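Close the Bedroom Door, Please

I grew up in a house in Dunville where no door was ever shut, and I thought that was friendliness. Then I rented a place with two roommates and learned what a door is for (sleep, mostly, and crying over your taxes at 2 in the morning). So when people brag to me about knocking out walls, I get a little twitchy!
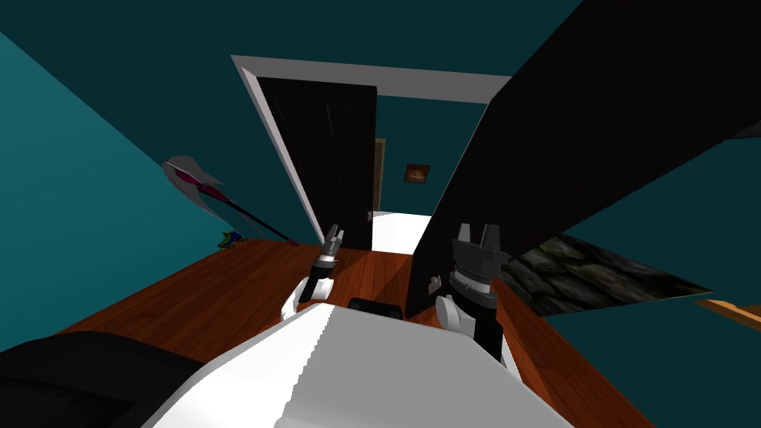
Reddish-brown wood floor, with a doorway ahead.

My cousin paid 399 dollars for a folding screen last February, eight months after paying a contractor far more to take out the wall it now replaces. I love her. I also think she should have kept the wall. You can hear the blender from the bathtub over there, and the bathtub from the blender.
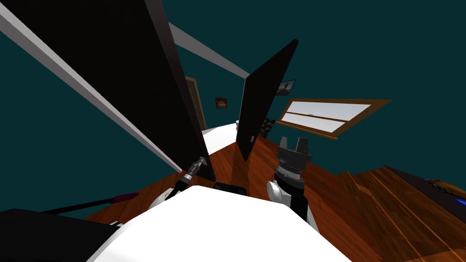 Yuzhen Shi wrote in to say I've got it backward: her family of five lived in closed-up little rooms for years and hardly spoke until they opened the kitchen, and now the kids do homework next to the stove.

Fair enough, and I'm happy for them. But I bet those kids still want somewhere to slam off to when they hit fifteen. I sure did, and all I had was a curtain.

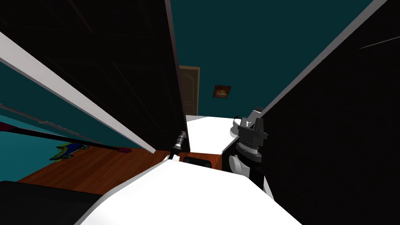 So should every room have a door? Every room somebody sleeps in or makes phone calls in, and the rest can do what they like.

I'd go further and say buy a heavy one. The hollow kind stops drafts and not much else, and a snorer goes right through it. Mine came from a salvage yard, took me a whole Monday to hang,
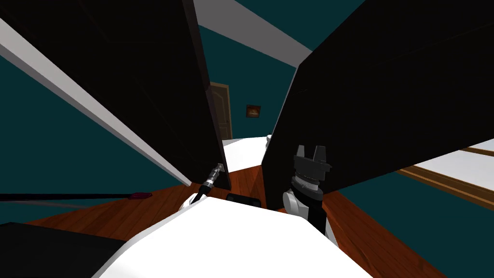

and still sticks when it rains, but I can shut it and read for an hour and come out a nicer person. Ask my roommates.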